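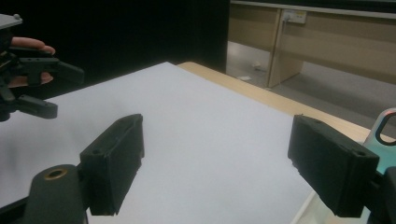 Best order to read a long history trilogy when volume 2 came out first in paperback??

Posted in Books and Reading > History

Hi all, hoping somebody here has been through this. I want to read the Domański books on the small states between the wars, there are three of them, and I've ended up with volume 2 in paperback because that's what the shop in Minulbridge had. Volume 1 is out of print as far as I can tell. Library has it on the catalogue but it's been "in transit" since March. Volume 3 is only hardback and costs a fortune.

So do I just start with 2? The blurb says it can be read alone but blurbs always say that. I know the rough outline of the period from school and a couple of telly series, couldn't tell you much about the treaties or who was in which coalition. I tried the first chapter last night and there's a lot of "as we have seen" and I have not seen.

Also is the Wevard edition any good? Mine's the Wevard one and the maps are tiny. Somebody on another board said they dropped the footnotes. I don't mind that much but I would like the maps.

Not after a row about whether he's right or wrong on the politics, just want to know where to begin. Thanks

wodton_reader

Start with 2. I did. Was fine.

Longer version as I've got ten minutes. Volume 1 is mostly background, how the borders got drawn, who was owed what, railways (a LOT of railways). It's good but slow and if you'd started there you might have given up, I know two people at work who did. Volume 2 is where it gets moving. The "as we have seen" stuff gets less after chapter three. When he does lean on the first book it's nearly always the same handful of things, the customs dispute, the river commission and the loan. Look those three up in any general history and you're sorted.

What I'd do is read the introduction twice. Once now and once when you're some 79 pages in. It makes no sense first time, too many names, but second time it's basically a summary of volume 1 in disguise and it's very handy.

Keep a bit of paper in the back with the prime ministers on it. They change every few pages and he calls them by surname only, and then there's the brothers, which he does not warn you about.

Wouldn't buy 3 until you've finished. It's a different sort of book, much more about newspapers and public opinion, less about foreign ministries. I liked it less but my sister thought it was the best one.

tealeaf and toast

Have to disagree with the above a bit. You can start with 2 but you'll miss the argument. His whole point is that the governments weren't daft or asleep, they were stuck with promises made years before, and the promises are in volume 1. If you skip it then half of them look like idiots in volume 2 and that's the opposite of what he's saying. I've seen reviews that got this completely backwards and I bet that's why.

On the edition. Wevard paperback has cut the notes down, yes, but not dropped them, they're at the back in very small type with no numbers in the text so you have to match them by page. Pain in the neck. Maps are the same as the hardback just shrunk. There's a fold out in the original hardback that's missing altogther and it's the one you really want, shows the river and both ports. I photocopied it from the Wodton library copy and keep it folded in the front. They have volume 1 there as well by the way, reference only when I last looked, but they let you sit with it all afternoon.

If you're near enough, go and read the first 200 pages of volume 1 there and then carry on with yours. The rest of it you can skip, it's the railways.

And ask Minulbridge to chase the transit thing. Mine was "in transit" for ages and it was on the returns shelf behind the desk the whole time.

penny_for_them

i listened to it on audio, dont bother, the reader is very dull and you cant see the maps obv. Also he says all the place names differently to how they are said in the telly programme so took me ages to realise it was the same town

has anyone read his short one about the peace conference? is that worth it

gravelpath

Thanks everyone, v helpful. Going to do the Wodton thing if I can get there before it shuts at half four, otherwise just plough on with 2 and look up the loan. Have already met the brothers. Thought it was one man with a very busy week.

wodton_reader, which general history did you use for looking things up? Mine stops too early.

OP

Just an old school textbook, no cover left so can't tell you the title sorry. Anything with a decent index will do. Check it has "river commission" in there before you buy it.

wodton_reader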